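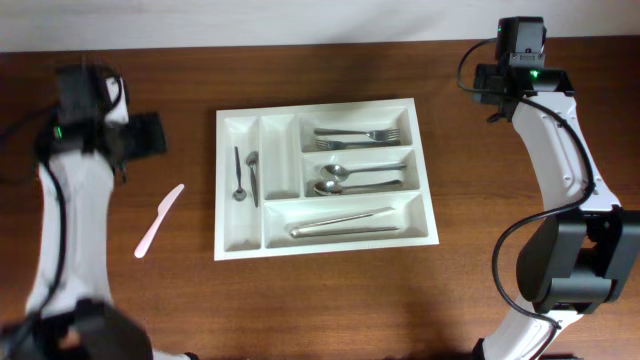 Zilodbridge Listings Project
Progress report to the Bunell Fund, second half of the grant period

When we applied for this money we said we would build a plain, searchable guide to homes for sale in Zilodbridge, organized by subdivision, so that a person looking for a three-bedroom near the elementary school would not have to learn the internal codes of the listing service to find one. We also said it would be finished by November. The first statement is now largely true.

Where things stand

The guide covers 135 subdivisions and named developments in the town and the unincorporated strip to the east. Each has its own page with a boundary map, the range of lot sizes, the year the first houses went up, whether there is an owners' association and what it charges, and a live feed of current listings. The application promised 186. The remaining pages are in various states, from nearly done to a name on a spreadsheet with a question mark after it.

Part of the shortfall is paperwork and part of it is philosophy. The county plat records and the way people talk about their neighborhoods have very little to do with each other. Etard Meadows appears in the records as four separate plats filed years apart, two of which share a street. Everyone who lives there calls it Etard, including the people in the section that is legally called something else and the people across the road who are not in it at all. Sellers' agents, for their part, will put a house in Etard if you can see Etard from the roof. We settled on using the recorded boundary for the map and listing the popular names underneath, and then had to go back and redo every page written before we settled on it.

The Sarmiento townhomes were worse. The development was built in phases, with one association for the exterior walls and a second one for the grass. Both charge dues. Neither would confirm the other's figure, and one of them asked us to send our request by fax. The page is up, with both sets of dues shown separately and a line telling buyers to ask for the bylaws of each before making an offer. It is now the most visited page on the site, so apparently we weren't the only ones confused.

The listing feed

This was supposed to be the easy part. The regional service approved our data agreement on the third submission, the first having been filed under the wrong membership type and the second having been approved by a department that turned out not to approve things. The feed has been running since late spring and refreshes every hour.

Its main weakness is the subdivision field, which agents fill in by hand. We found one development spelled eleven different ways, one of them a phone number. We now match listings by parcel number first and fall back on the typed name only when the parcel number is missing. That cleared up most of the strays. Listings for new construction still go wrong fairly often, as a house that hasn't been built tends not to have a parcel of its own yet. Those go to a holding list, and a staff member sorts them by hand twice a week.

Sold and withdrawn homes drop off the site at the next refresh. Under the old town page, which some of you will remember, a house could stay for sale long after the new owners had repainted it.

Market summaries

We committed to a short market summary for each area, updated quarterly. Two rounds have gone out. They give the median asking price, the median sale price, days on the market and the number of sales behind those figures. The last item was added after the first round, when one very small cul-de-sac reported a spectacular jump in values on the strength of a single sale with a pool. Areas with too few sales in the quarter now say so and give no median. Two agents wrote to object, both of them with listings on the cul-de-sac.

Who is using it

Traffic is modest and steady, with the heaviest use on Sunday evening, presumably after a day of open houses. The search button in the top corner gets far less use than we designed it for. Visitors prefer to scroll the full alphabetical list of subdivisions and click on the one they already had in mind. We had spent a good deal of time on the search filters, including a slider for garage size that we were fond of. It has been moved to the advanced page, where it can be fond of itself.

The printed version, which we included in the budget mainly because the application form had a box for it, has done better than expected. The library has asked for more copies, and so have both title companies on Main Street.

Spending

We have spent what we said we would on the feed license, hosting and printing. Staff hours ran over in the records work and under in promotion, for the simple reason that the same staff were doing both and the records work was on fire. With your program office's approval we moved money between those two lines. The overall budget is unchanged. The county's copying fees came in around 20 percent above our estimate, and we have absorbed that in office supplies. A full ledger is attached under separate cover.

What hasn't worked

The rental section is not built. We underestimated how few rentals in Zilodbridge are listed anywhere other than a sign in the yard, and a guide to yard signs is a different project. We would like to drop it from this grant and say so publicly, instead of leaving the "coming soon" label up for another season. It has already been up long enough to get its own complaint.

The school boundary layer is working but out of date. The district redrew two attendance zones over the summer and has released the new map only as a scanned page, slightly crooked. Until we get the underlying file, the layer carries a warning and a link to the district office.

Next steps

Between now and the close of the grant we plan to finish the remaining subdivision pages, beginning with those that have active listings; publish the third market summary; and replace the school layer when the file arrives. We are asking for a no-cost extension through the end of the following quarter to cover the older plats on the west side, where several of the records are handwritten and one has been water damaged in the area of greatest interest.

We would also appreciate a decision on the rental section before the next reporting date, so the label can come down. The revised schedule and the request form for the extension are attached. The form asked for a reason in fifty words or less, and we have referred it to this report.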